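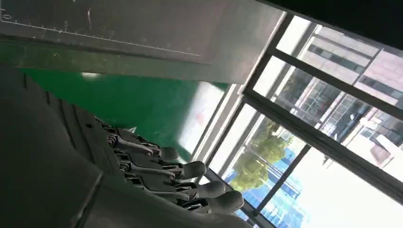

Plimora has withdrawn a grip control update for its Totemon parcel-handling system after robot hands running the software declined, on three occasions, to let go of things. The fault lay in how the system decides that a bag has been put down. The hand itself, with the small springs and linkage rods at the base of its fingers, was doing as instructed. It had been instructed to hold on, and it is very good at that.

September
By Luminița Hodoroagă, Plimora press office

The update, known inside the company as Poon, was meant to stop soft plastic mailing bags slipping between the scanner and the conveyor. Soft bags are a nuisance. They fold, they sag, and they show one shape to the camera and another to the fingers. Earlier versions of the software sometimes dropped them. Poon cured this so thoroughly that in certain cases the bag stayed in the hand when the arm had finished its move, and the arm then set off for the next parcel with the last one still attached.

In the first two incidents the bag tore and the contents went on the floor. They were test contents, chiefly socks, and have recovered. The third was more serious. An operator at the Skarness trial site saw a trailing bag, pressed the stop button and reached in to free it. The arm stopped as it should. The fingers, which were on a separate hold command, closed again and trapped the edge of the operator's glove for two seconds before the hand was powered down. The operator was not hurt. We would have preferred to learn about the separate hold command some other way.

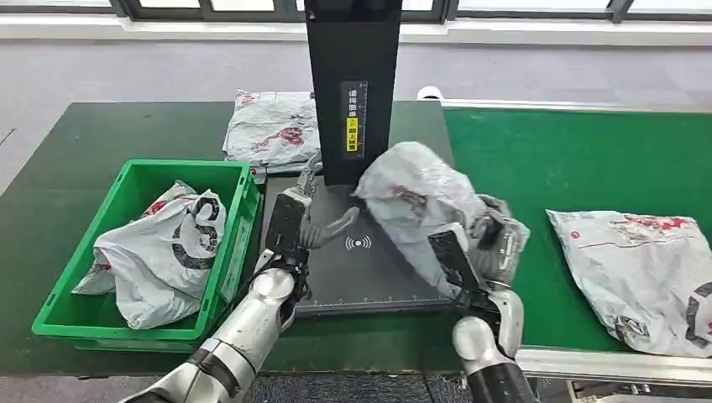
Our engineers traced the problem to a pressure reading. Thin plastic bunches up when it is squeezed, and the bunched part pushes back against the fingertips much as a heavier parcel would. Poon took this to mean that the bag was still in the air and needed a firmer grip. A firmer grip made more folds, and more folds made a stronger reading. Left to itself, the hand would have gone on agreeing with itself until teatime.

"The stop button stopped the arm, and everyone in the design meetings had been thinking about the arm," said Snædís Grímsdóttir, head of safety at Plimora. "The hand was treated as an accessory. If you are the person wearing the glove, that is a poor way to look at it. I signed off the test plan and I should have asked what the fingers do when everything else has stopped."

All Totemon systems at customer sites have been returned to the previous software. Customers may see a few more dropped bags as a result, and we ask them to be patient with this old and familiar fault. No customer site has reported a bag being held after release, but we have asked for handling logs going back to the day of the update and are reading them.

A corrected version is now being tested. It checks the position of the arm before it believes the fingertips, and it limits how often a grip may be tightened on the same item. Pressing stop now holds the arm still and takes the hand off its hold command at the same moment -- a change which sounds obvious, and which took a fair amount of rewiring. The new version must complete 2,000 soft-bag transfers without a held bag before it goes anywhere near a customer. If one sticks, the tally goes back to nought. 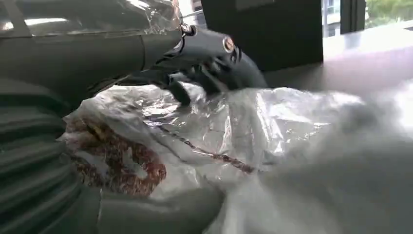 Totemon test work: gripper fingers pressing into a translucent plastic bag.

Until the work is finished, operators are asked not to reach towards a hand that is holding anything, even with the arm at rest. Switch off power to the hand at the isolator first, then remove the bag. Please don't pull on it to see who wins.

Grímsdóttir's team will publish its full report on the glove incident once the tests are complete, including the parts that are embarrassing. The next scheduled Totemon update, which was to have made the arms faster, has been put back. Luminița Hodoroagă will take press enquiries in the meantime and can supply the operator notice on request.

Home | Products | Safety notices | Newsroom | Careers

Contact the Plimora press office | © Plimora | Back to top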